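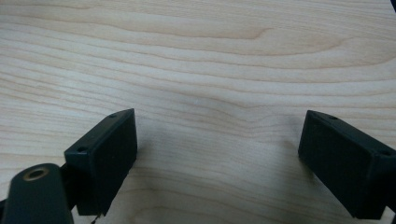 The Jollow's two fingers, open over bare wood.

Jollow hand-held gripper kit, reviewed
By Marlene Teuber
February 26, 2023

Let me say first that I wanted to dislike this. A gripper you carry around by hand is, on paper, a robot with the expensive part left off, and at 743 euros I felt entitled to at least an elbow.

The Jollow comes from Cho, a small outfit that used to sell replacement parts for arms and now sells things for people who can't afford arms. You hold the grip, squeeze the lever, and the two fingers close. A camera looks down between them and records what you did, and the software (called Oko, separate download, separate password, separate sulk) turns the lot into something your robot can learn from later.

Building it took me an evening and most of a Sunday. The instructions are printed at a size suited to hawks. Step 14 shows a spring which my bag did not contain and which, according to Dörte Hinrichs at Cho's support desk, was dropped from the design last year. She answered within the hour and was very nice about it. The drawing is still in the booklet.

The fingers are plain matte black blocks with small round holes along the top edge. They will win no prizes, but I like that they don't shine. My last gripper, the Moltov, had glossy ones, and every recording featured a guest appearance by my ceiling lamp. There is a brass-coloured ring in the end of the rounded arm piece, and it's the only bit of the kit that looks as if somebody enjoyed themselves.

In use it's good, annoyingly. I recorded 300 goes at picking up teaspoons, corks and a tape measure, and Oko threw out only the ones I'd have thrown out myself. The lever is light, and my wrist gave up well after my patience did. Burgi Gruber, who borrowed it for a week to teach her lab's arm to sort bobbins, found it too wide for her hand and wrapped the grip in bicycle tape. I have left the tape on.

Grumbles, then. The cable is 2 metres long and behaves like one half that. Thin things are a misery: I never once got a playing card off the table without pushing it to the edge first. Oko forgets your finger settings whenever it updates, and it updates a lot. The carry case costs extra and is a bag.

Cho says a smaller grip is coming in March, so anyone with hands like Burgi's should wait. The rest of you could do worse for the money, and with the Moltov I did, to the tune of 700 euros.

Four stars. I'd still like the elbow.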